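Automation and Work, Unit 6: Mixed-Item Picking in a Returns Warehouse
Lecture notes and reading for the seminar. Instructor: Bindu Nambiar

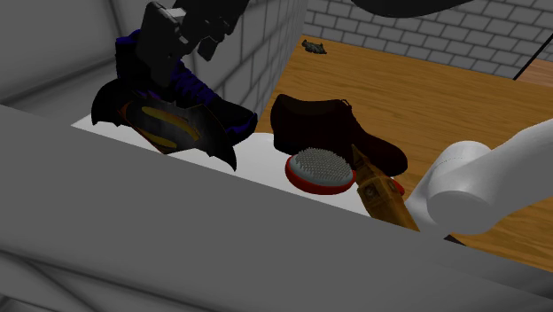
6.1 Scope of the unit

Units 4 and 5 dealt with lines where every part is the same and arrives in the same position. Returns handling is the opposite case. A customer sends back a shoe, a brush, a toy or a souvenir, often without the original packaging, and the item has to be identified, graded and sent to the right place. Until recently this was done entirely by hand at the sites we cover in this course.

The running case is the Lerkthorpe returns center, operated by Famero. Tefera supplied the picking cells. The account below is based on the site visit notes by Kai Hellwig and on interviews with staff by Vimala Achari. Both sets of notes are in the course reader.

6.2 The task before automation

A returns station at Lerkthorpe had one operator. The operator opened the parcel, read the slip, compared the item with the slip, judged its condition and put it in one of 19 destination totes. Work was paced by a shift target, and the operator chose the order in which parcels were opened. Experienced operators grouped similar parcels and opened them together, a practice that appeared in no written procedure.

Keep this last point in mind for section 6.5. The procedure described the steps. It did not describe the sequencing, and the sequencing accounted for much of the difference between a new operator and an experienced one.

6.3 The task after automation

The job was split into three parts.

Intake. A person opens the parcel, removes packing material and places the contents on the cell surface. Liquids, blades and anything with a loose battery are held back.

Picking. The arm selects one item, grasps it, presents it to the reader and places it in a tote. Items may touch or overlap. The cell makes up to 3 grasp attempts on an item and then raises an exception.

Exceptions. A person at a remote desk sees the cell view and either marks a grasp point, reassigns the item or sends it to the manual bench. One exception desk serves several cells.

Grading was first assigned to the cell and later returned to people. See 6.6.

6.4 Why overlap is the hard part

A separated item on a plain surface is a fairly easy target. Difficulty comes from three sources, which students should be able to tell apart.

(a) Occlusion. When one object lies in front of another, the system must estimate the shape of the hidden part. A handle that passes behind a second object may be read as two objects, one on each side.

(b) Contrast. Dark items lying against other dark items give weak edges. Footwear is a common cause of exceptions for this reason.

(c) Contact. Lifting one item can shift its neighbors, so a plan made before the lift may be out of date after it. The usual remedy is to plan again after every pick, at a cost in cycle time.

Thin flat objects are a separate problem. A two-finger gripper has little to close on, and the finger tips may have to come very near the surface. Tefera's commissioning guide recommends a reduced approach speed for these items.

Before going live, the cells were tested in simulation with a set of 481 object models. Each run placed a small group of models on a work surface in a random arrangement. Hellwig's notes say that the set was chosen mainly by availability and that household and fashion items were added at the request of the site. Simulated objects do not have torn boxes, sticky labels or laces tied around something else. The exception rate in the first month of live work should be read with that in mind.

6.5 Effects on the people at the station

Pace. Intake operators report that the work is lighter and more regular. They also report less control over it. The cell calls for the next parcel when its surface is clear, so the old practice of grouping parcels is no longer possible without letting the cell run idle.

Skill. Intake needs less training than the former job. Exception work needs more. The site filled the exception desks from its own staff, but there were fewer desks than stations. Krishnamoorthy Bhat, a shift lead at the time, told Achari: "We kept the people who knew the items best and sat them where they could no longer touch the items."

Attention. Exceptions arrive in bursts. A desk may have nothing for several minutes and then a queue. Operators found the quiet periods more tiring than the queues. Desk rotation was changed in May so that nobody stays on exceptions for a full shift.

Measurement. Under the old system a station was measured by items per shift. Under the new one the cell logs every grasp, and the desk logs every response time. Kacper Sowa, who represented the staff in talks with Famero, asked that response times be reported by desk — with no operator names attached. Famero accepted this for the trial period only.

6.6 The grading decision

Condition grading depends on small signs: wear on a sole, bristles bent to one side, a scratch that is visible only at an angle. The cell graded each item from fixed viewpoints. In a check of 1,000 items, supervisors overruled its grade often enough for the site to move grading back to a manual bench downstream of the cell.

The bench had not been part of the original floor plan. It was placed in the former break area, and a new break area was opened on the upper level. Several interviewees mention the longer walk before they mention the robots.

6.7 Terms

Cell: the arm, its work surface, readers and totes, treated as one unit.
Exception: any event that stops automatic picking and calls for a person.
Residual task: work left to people after the rest has been automated.
Re-plan: a new grasp plan computed after the arrangement has changed.

6.8 Preparation for the seminar

Read Achari, interviews 2 and 5, and the exception log extract in the reader. Draw up a task table for Lerkthorpe with one row per task and columns for before, trial and present state. Mark every residual task.

Students who chose the Gutis packing line for their term paper should prepare the same table for that site. Bring a printed copy. Tables will be exchanged in pairs during the first half of the session, and the second half will be used for the Famero reporting agreement.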